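Reading time: 2 min

TERKERCOMBE, 16/04/2024 – The Grostilstead shared workshop has put its first home-built hand-held gripper to work. The tool is called Rana, and members built it over 13 evenings that began in November.
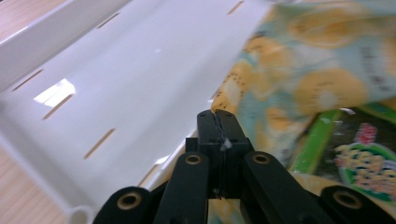
By the Trurkus Build Group

Rana has two black fingers on linked arms, with brass-colored rings set into the joints. A person holds it and guides it to each item. The current tests use ordinary things on a table – a white tray, snack packets and a piece of printed fabric.

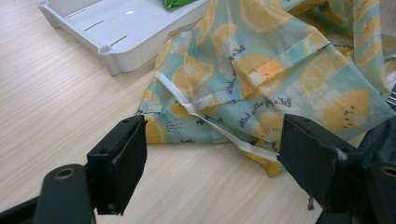 Rana's open fingers at the lower hem of the lemon-print fabric.

Soft items were chosen because they fold and shift. The group went through three finger designs before settling on the present pads.
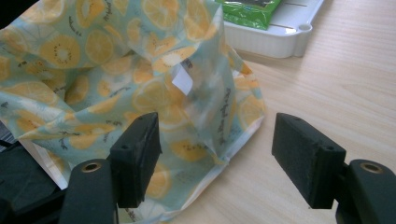
Foam pads on either side of the fabric's edge.

The build plans will be free to members. A second tool is being assembled now,

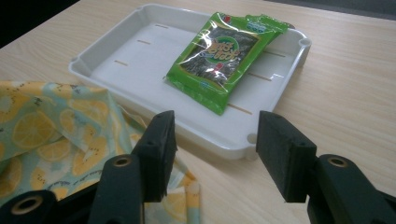
and the group hopes to have both on the bench for its next open evening. There are 16 places.

Contact: Grostilstead Workshop, Terkercombe | © 2024 Trurkus Build Group | Back to top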